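Moving laundry day

9 December 2019

We have lived in the apartment in Gotville for two years now and until this fall I did all our washing on one day. Eight or nine hours of it, sheets last, and usually something still in the dryer when I went to bed. I changed that in July and a few people have asked how it works, so I am writing it down.

The old machine was a Gruber that came with the place. It had a small drum and a spin cycle that walked it across the floor. When it quit, the landlord put in a used Ronard, a bit bigger, and told me the model was known for being slow. He was right. A normal load takes nearly 2 hours. The dryer is in the basement and is shared by the whole building, so a full day of washing meant going up and down seven or eight times and often finding somebody else's towels in there.

So I split it up. Towels and sheets get a morning to themselves. Work clothes go in the evening after supper, and they hang on the rack overnight, so they never see the dryer at all. Everything else goes in when the basket is full and not before. I kept a tally on the side of the fridge for the first month, and we were running fewer loads than I would have guessed.

The electric bill went down. I can't say how much of that is the laundry, because we also stopped using the space heater in the back room. The bill before was 353 kilowatt hours for the month and I didn't write down the next one, only that it was lower.

The rack is the best thing I bought. It came from the hardware store in Millutley, folds flat, and fits behind the bathroom door. The first one I had was a cheap wire one and the coating came off and left rust marks on a white shirt. I tried lemon juice and salt on the marks and they faded but did not go away. I wear that shirt under a sweater.

Hang shirts by the hem and leave space between them. In winter our bathroom takes all night to dry a load, and jeans need a second day. I turn the pockets out and flip them over in the morning.

Detergent is the other thing I changed. I was filling the cap to the top line, which is far too much for a machine this size. Now I use less than half. The towels were stiff for years and I blamed the water. I ran them twice with no soap at all, and there were suds in the drum both times.

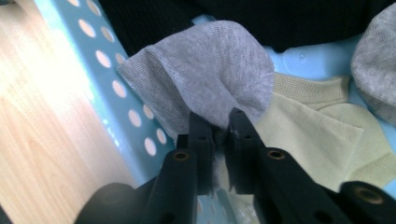 Socks I no longer pair as they come out. They go in the top drawer in one heap, and I bought enough of the same kind that any two will do. The odd ones wait in a shoebox until spring, and whatever is left then goes in the rag bag under the sink. The wool ones I still wash by hand in the sink, cold, and roll in a towel before I lay them flat.

The spin dial on the Ronard goes up to 1000 and I leave it there for towels. For anything with buttons I turn it down a couple of notches. I lost two buttons off the same coat liner before I worked that out, and found one of them in the filter.

Clean the filter, by the way. On ours it's behind the little door at the bottom right. Put a baking pan under it first. More water comes out than you think, and our floor slopes toward the hall.

Next I want to do something about the ironing, which is still a pile on a chair.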